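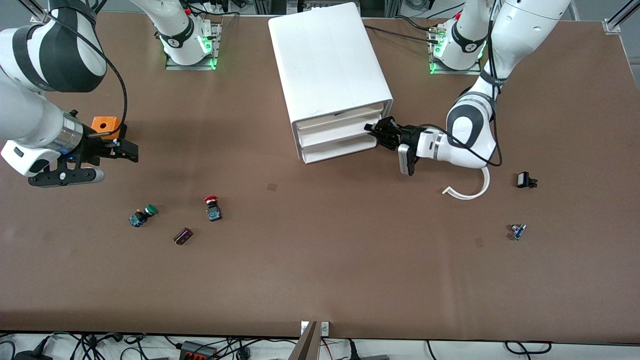 图 3-1 棕色台面上的白色双层抽屉柜，周围为尚未入柜的小型电气元件

3 抽屉柜的安放与元件收纳

本章说明 Tadska 双层抽屉柜在工作台上的安放、抽屉开合、元件分类入柜和日常维护。柜体的拆箱与附件清点见第 2 章，标签打印见第 5 章。

3.1 适用范围

本柜用于存放小型电气元件，例如按钮、指示灯、小型电路板、接线端子和传感器。不适用于存放下列物品：
带液体的容器
未做绝缘处理的电池
刀片、钻头等没有护套的刃具
长度超过抽屉内部的线材

抽屉内部可用深度为 238 毫米。较长的元件应斜放试装一次，抽屉能完全推回即可存放，推不到底的改放其他容器。

3.2 台面准备

1. 清空台面上准备放柜的区域。元件可以暂时移到台面另一端，不要堆在一起。
2. 用干布擦净台面。有胶痕时先用少量中性清洁剂处理，等台面完全干透再进行下一步。
3. 检查台面是否平整。柜体四角应同时接触台面，用手按压任一角都不应晃动。
4. 整理经过该区域的电缆。电缆从柜体后方走线，不得从抽屉前方横穿。
5. 确定柜的朝向。抽屉正面应朝向取放元件的一侧。

说明：如工作台为 Cestov 系列，台面出厂时贴有保护膜，安放前必须撕去。保护膜留在柜体下面会使柜体滑动。

3.3 柜体就位

1. 双手托住柜体底部两侧，将柜体放到台面上。不要拉着抽屉面板搬动。
2. 调整位置，使抽屉正面前方至少留出与抽屉深度相同的空当。
3. 柜体背面与墙面或其他固定物之间留出 104 毫米，供电缆通过。
4. 在柜底四角贴上随附的防滑垫。先贴对角两枚，放平试推，再贴其余两枚。
5. 从侧面轻推柜体。柜体移动时，检查防滑垫有没有贴实。

注意：柜体顶面是塑料件，四周为圆角，只能放轻的物品。不要把工具箱、变压器或整卷电缆放在顶面上，也不要把顶面当作敲打或压接的垫台。

3.4 抽屉开合

上下两层抽屉的结构相同，可以互换。开合方法如下：

1. 手指伸入抽屉面板上沿与柜框之间的缝隙。
2. 平直向外拉，拉到需要的位置停下。第一次使用时阻力略大，属正常现象。
3. 取放完毕，用手掌抵住面板中部，平直推回。
4. 确认面板与柜框齐平。

注意：一次只拉开一层。两层同时拉开时重心前移，柜体可能前倾。

注意：不要只拉面板的一角。斜拉会使抽屉卡在滑槽内，多次斜拉后滑槽边缘会起毛。

需要取下抽屉时，先清空抽屉，拉到限位处，将前端略微抬起，再向外抽出。装回时先把抽屉后端放入滑槽，压平前端，缓慢推入。推入过程中若听到刮擦声，应退出重装，不要硬推。

抽屉滑槽的设计开合次数为每层最多 4,000 次。使用频繁的柜子，可在每次年度清点时把上下两层对调，使磨损大致均匀。

3.5 元件分类

分类应在入柜之前完成。在台面上把元件摊开，彼此不要重叠，按下面的次序处理。

1. 先挑出带电路板的元件。这类元件单独放一处，下面垫防静电垫。
2. 再挑出按钮、旋钮和指示灯一类的面板元件。
3. 余下的是端子、接头和零散小件，按尺寸分。
4. 辨认不出的元件放到一边，做完其余各项后再逐个核对型号。

面板元件按功能分开，不按颜色分开。绿色按钮和红色按钮可能使用同一种底座，也可能不是；应以底座侧面的型号为准。急停按钮一律单独成类，不与普通按钮混放，备件与拆下的旧件也要分别存放。

从设备上拆下的急停按钮，在测试合格之前不得放入备件格。可以在按钮上系一张纸签，写明拆下的位置和月份（例如“九月，左侧面板”），放入待检格。 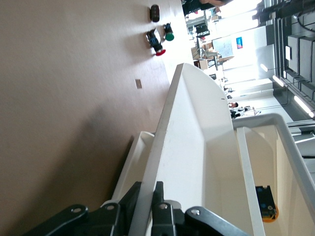 图 3-2 米色面板上已安装的绿色按钮和红色蘑菇头急停按钮

说明：本章的收纳步骤只涉及散件。已经装在面板上的按钮不属于收纳范围，整理台面时不要拆卸、遮盖或在其上悬挂物品。急停按钮前方应始终保持可以直接触及，抽屉柜、元件盒和临时堆放的纸箱都不得挡在操作者与按钮之间。

如果柜体的位置妨碍到急停按钮的操作，应回到 3.3 重新安放。

3.6 入柜

建议按下表分配两层抽屉。已有其他分配方式的，可以沿用，但同一工作台上的各个柜子应当一致。

上层：面板元件、急停按钮备件、待检件
下层：电路板、传感器、端子和零散小件

入柜步骤：

1. 拉开上层抽屉，放入分隔片。随附的分隔片可以把一层分成 3 格。
2. 面板元件平放，按钮帽朝上。带螺母和垫圈的，把螺母拧回原件，不要另外装袋。
3. 急停按钮侧放，蘑菇头不要受压。
4. 待检件放在最靠前的一格，并在格前贴标签。
5. 推回上层抽屉，确认齐平后，拉开下层抽屉。
6. 电路板装入防静电袋后平放，元件面朝上。电路板之间垫一层软纸。
7. 传感器的引线绕成松圈，用扎带轻轻束住，不要打结。
8. 端子和零散小件装入小袋或小盒，同一规格放一袋。
9. 推回下层抽屉。

注意：取放电路板之前，应佩戴接地的防静电腕带。拿电路板时握住边缘，不要触碰引脚和插座。

注意：装填高度不得超过抽屉侧壁。元件高出侧壁时，抽屉推回会碰到柜框，既损伤元件，也会把抽屉卡死。

标签贴在抽屉面板中部。使用 Inow 标签带时，先用手指压平一端，再向另一端抹平，避免起泡。标签不要贴到面板上沿，以免开合时被手指刮起。两层的标签文字高度应相同。

3.7 收纳后的检查

每次整理完毕，按下列各项检查：

台面上没有遗留的元件、螺母或包装袋
两层抽屉均已推到底
柜体没有移位，防滑垫没有外露
柜后电缆没有被压住或绷紧
急停按钮前方没有障碍物
待检件上都有纸签

台面上如果还有一两件无法归类的元件，不要为了清空台面随手放进某一格。放进待检格，写明“未辨认”，下次清点时处理。

3.8 清洁与保养

柜体外表面每月擦拭一次，用拧干的软布即可。白色塑料上的手印和铅笔痕可以用中性清洁剂去除。不要使用酒精、丙酮或含磨料的清洁膏，这些会使表面发黄或失去光泽。

清洁抽屉内部时：

1. 将元件连同小袋一起取出，按格放在台面上，保持原来的次序。
2. 取下分隔片。
3. 用软毛刷把碎屑扫到一角，倒出。不要用压缩空气吹，小螺钉会飞散。
4. 用干布擦拭滑槽。
5. 装回分隔片，再按原次序放回元件。

滑槽不需要上油。油会沾上灰尘，使开合变涩。如确实需要润滑，只能使用干性的硅基润滑剂，用量以布面微湿为限，不得直接喷入柜内。

3.9 常见情况的处理

抽屉拉不开
检查是否有元件顶住柜框。双手扶住柜体，小幅前后推拉抽屉，使里面的元件落平，再缓慢拉出。仍拉不开的，取出另一层抽屉，从空出的位置查看。不要把螺丝刀伸进面板缝隙撬动。

抽屉推不到底
取下抽屉，检查滑槽末端有没有掉落的小件。掉到抽屉后方的端子和螺母是最常见的原因。

上下两层面板不齐
先确认两层都已推到底。如果仍不齐，将两层抽屉对调后再试。对调后不齐的位置随抽屉移动，说明抽屉变形，应更换抽屉；位置不变，说明滑槽变形，应更换柜体。

柜体在台面上滑动
清洁防滑垫的底面。防滑垫变硬或边缘翘起时应更换，四枚一起更换。

标签脱落
擦净面板上的残胶，待干后重贴。面板有油污时标签无法贴牢。

3.10 备件

下列备件可向 Mac Mathúna 备件处订购，订购时请写明柜体底部的产品编号：
抽屉（单层，含限位块）
分隔片
防滑垫（四枚一组）

更换抽屉不需要工具。更换后请重复 3.4 的取下与装回步骤一次，确认开合顺畅，再按 3.6 装入元件。多台柜子叠放或并排固定的方法见第 4 章。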